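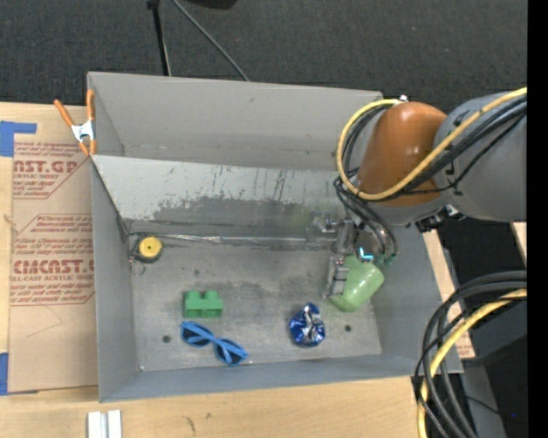
What is a lost property office?

A lost property office is a place where things that people have left behind are kept until the owner asks for them, or until a fixed time has passed.

Such offices are found at railway stations, airports, schools, swimming baths and town halls. In some countries they belong to the police, in others to the transport company or the town council. The name differs also: "lost and found" is usual in North America, while "lost property" is the common form in Britain, Ireland and South Africa.

Receiving and recording

An item which is handed in normally gets a number, and the clerk writes down the place, the day and a short note on how it looks. The number is put on a label and tied or glued to the item. Small things are often stored by kind, large things by the date of arrival. Money, passports and bank cards are in most offices locked away separately. Food is thrown out the same day.

At Rombridge, where the town office has existed for 63 years, the entries were made by hand in a bound book until the present register was introduced. The old books are kept in the reading room and may be seen on request. The busiest month in them is March, which Lizelle Le Roux, in her short history of the office, connects with the spring fair and the changing weather – people arrive in gloves and go home without them.

Time limits

How long an item is kept depends on local rules. The office in Rombridge keeps ordinary items for 98 days and valuable ones for a year. The smaller office at Clovby has only one limit for everything. After this time the item may be given to the finder, sold at auction, passed to a charity or destroyed. Telephones and computers are a special case, as they can contain private information, and many offices do not sell them at all.

Claiming an item

The person who claims an item must describe it, and is usually asked for a detail that does not stand in the public list, for example a scratch or the content of a pocket. Some offices take a fee. In one recent year Clovby received 573 items, and umbrellas were the largest group. Lejla Kneževič has written that the owners of cheap things seldom come, even when the office is near to their home.

Rights of the finder

In many legal systems the finder does not become the owner at once. He or she has a duty to report the find, and may have a right to a reward, often a small part of the value. On trains and in public buildings this right can be lower or missing.

See also: Abandoned property; Left luggage; Treasure trove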